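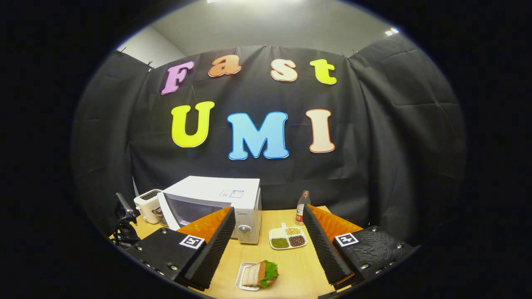
Kitchen task table, sandwich and microwave in place, gripper open.

Setting good ground rules for gripper demos

I love this part of the job! A few simple rules make every kitchen demo easier to use later, and at Druscombe we stick to these:

1. Start with the fingers wide open and both square markers in view. If one is hidden, start over.

2. Wipe the foam pads every 16 takes - crumbs build up fast when there's bread involved.

3. Use the same start layout for a full batch, then move the plate and the sandwich before the next one.

4. Keep hands out of the work area while recording. Reset only between takes.

5. Log the bad takes too. Our Nistard set has 500 demos, and 38 of them are marked as failed - they're so useful!

Print the list and tape it up near the table. Next up is naming your files, my other favorite.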